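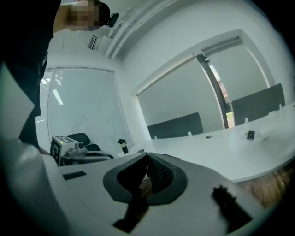 Trestbridge Room Clearing is a set of notes and labels on how a shared meeting room gets put back in order after people have used it. It covers the long table, the chairs and the small things that get left on top. Drinks are the most common item by a long way. A typical one is the black tumbler with a black lid and a lighter band round the middle, standing near the left end of the white table. It goes in as "drink, lidded". Open mugs and paper cups have their own label and are cleared first.

Version: 24/10/2026
Maintainer: Yi-chun Tseng
Language of labels: English (British spelling)

What is in the folder

items.csv has one row per item, 3300 rows in all. The columns are item_id, label, surface, near_edge, action and note.
rooms.csv lists the rooms and their furniture. Gosonura and Bukura are the two large ones, Cheung is the small one by the stairs.
notes.txt holds free comments from whoever did the labelling. Spelling in this file has not been corrected.

Of the rows, 2000 are table items and 300 are chairs. The rest are floor, sill and shelf items.

Labels for table tops

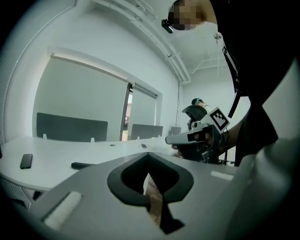

Phones caused more disagreement than anything else in the first round. A phone lying on a desk may belong to someone still in the room, and clearing it away is the wrong thing to do. The rule is now "leave in place" while anyone is present. The black smartphone near the left end of the curved white desk falls under this, with people still in the room. A slim dark object that can't be named for certain is labelled "flat item, unknown" and left where it is too. Cable grommets are part of the desk and get no row.

Chairs

A chair counts as put back when the seat is under the table and the backrest faces out. Office chairs with arms often won't go under, so touching the edge is enough. Use "chair, arms" for those.

Known problems

The near_edge column was filled in by eye before July and should not be relied on for older rows.
"Remote" and "phone" were mixed up in Cheung. Some have been fixed.
Bukura has no shelf items because the shelves were taken down.

Changes

Merged "bottle" and "flask" into "drink, lidded".
Dropped the "tidy / untidy" score for whole rooms. Labellers could not agree on it.
Added "flat item, unknown".

Corrections go to Yi-chun Tseng, with the item_id and the label you think it should have.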